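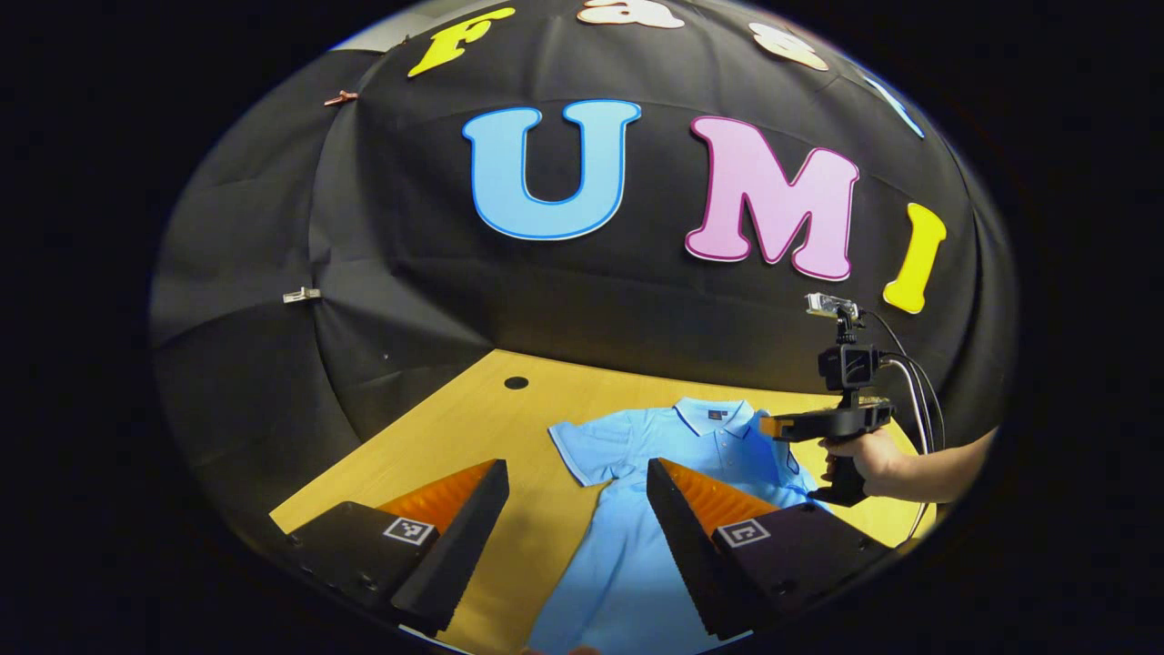

Thaddäus Hubmann asked by return whether the sleeves should be turned in before or after the body is halved, and requested that the answer be entered in the notebook.

Sun 12 January. Garment folding, table with black backdrop.

Reply to the above: sleeves first. The shirt is laid face-up with the collar at the top and both sleeves out flat. Each side is then brought in to the middle, and the hem is taken up to the collar. The collar is to be settled before anything else is touched. Starting with a twisted collar spoiled 2 folds this morning, and both were repeated.

The light blue polo with the darker stripe on the collar remains the reference shirt. The finished fold should measure 30 cm in length. The morning's folds came out at 29 or a little over, and these were accepted.

The Bevstead shirts are a heavier knit and do not hold a crease at the sleeve. They are to be kept in a separate pile and are not to be mixed with the Clurkanard stock.

The cloth behind the table creases where it is gathered by the clips. It should be steamed before the next session, with the foam letters taken down first. Spare clips are in the Plurkov box, second shelf.

Outstanding: agree with Hubmann whether long sleeves are folded once or twice. Order more hangers.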